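Wenside Sim Workbench: User Manual
Section 4. Setting Up a Panel Task
Revision 2021-08-08. Maintained by Drita Halilović and Kha Giáp.

This section takes you from a bare install to a simulated arm that can find a relay in a control cabinet and line up on it. Read Section 3 first. We know you won't, so the parts people skip are repeated where they hurt.

4.1 Loading the scene

1. Start the Wenside server and wait for the prompt. The first start compiles shaders and takes long enough to make you doubt your career choices.
2. Open the Scenes tab and pick Panel Room.
3. Set the physics rate to 120 Hz. The default is lower and was chosen for a demo.
4. Press Load, then Home Arm.
5. Open the room view and jog the arm over the mounting plate with the gripper pointing straight down.
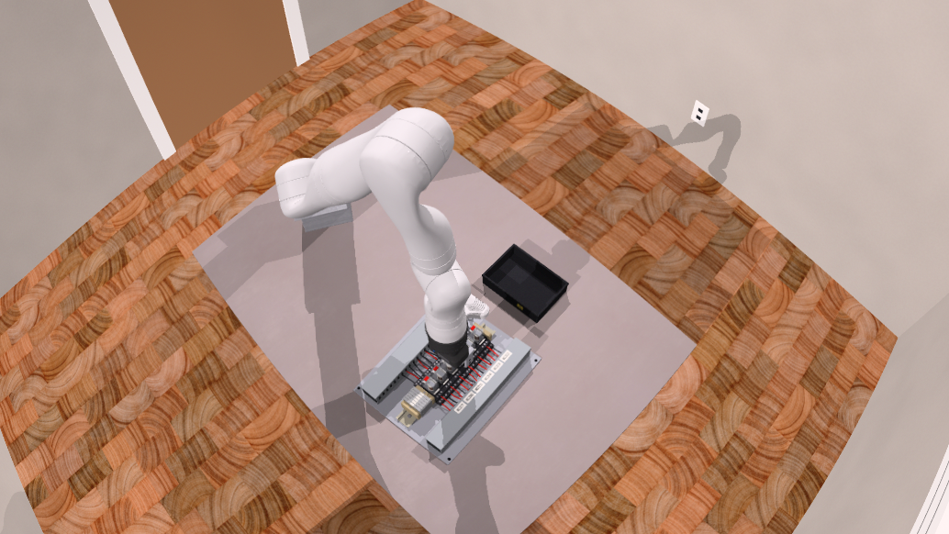
6. Open the Frames list and select panel_root. The task planner works in this frame, and so should you. If you type a target in world coordinates, the planner will accept it politely and send the arm somewhere else.
7. Save the pose as hover_panel. Names are case sensitive. Daithí Mulcahy lost an afternoon to Hover_Panel and has asked to be mentioned here as a warning.

Note: Shadows are on by default. Leave them on if you plan to train or test a detector. Turning them off gives a nicer score and a worse detector.

4.2 Connecting the perception node

1. In the Nodes tab, start Plasex and point it at the wrist view.
2. Load the label map for your cabinet. Plasex reads relay labels and pairs each one with the module beside it.
3. Set label rotation to 90. The labels on the stock cabinet read from bottom to top, and with rotation at 0 Plasex will return confident nonsense.
4. Enable Marker Color. The node then reports the indicator color for each relay along with its label.
5. Type the target as a label, for example K24, and press Resolve.
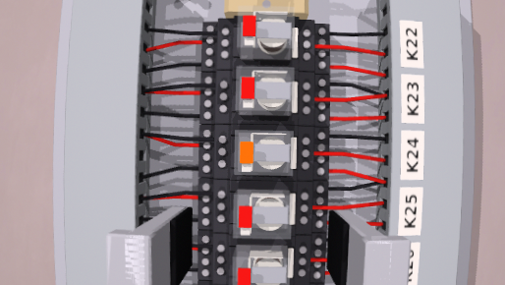

Figure 4-2. Wrist view of the relay stack. K24 is level with the relay that has the orange indicator.

6. Compare the resolved label with the marker color. If the two disagree, believe neither and run Resolve again.

Caution: A partly hidden label is reported with a question mark after it. Do not edit the label map to make the question mark go away. Back the gripper off until the label is in view.

4.3 Planning the approach

1. Select Stovico as the planner and set the finger clearance to 2 mm.
2. Tick Treat Wires as Obstacles. Planning gets slower. Plans made without it are quick, elegant and go directly through the wiring.
3. Press Plan, then Preview. Watch the whole preview, including the boring part at the start.
4. If planning fails, raise the attempt limit to 15. Past that, the pose is the problem and more attempts will only warm the room.
5. Press Execute at reduced speed.

Caution: Stop in the toolbar pauses the planner. It does not pause physics. To halt everything, use Freeze, on the Server menu, for reasons known to Khôi Lã.

Error 11 means the planner and the perception node disagree on the frame. Go back to step 6 of 4.1.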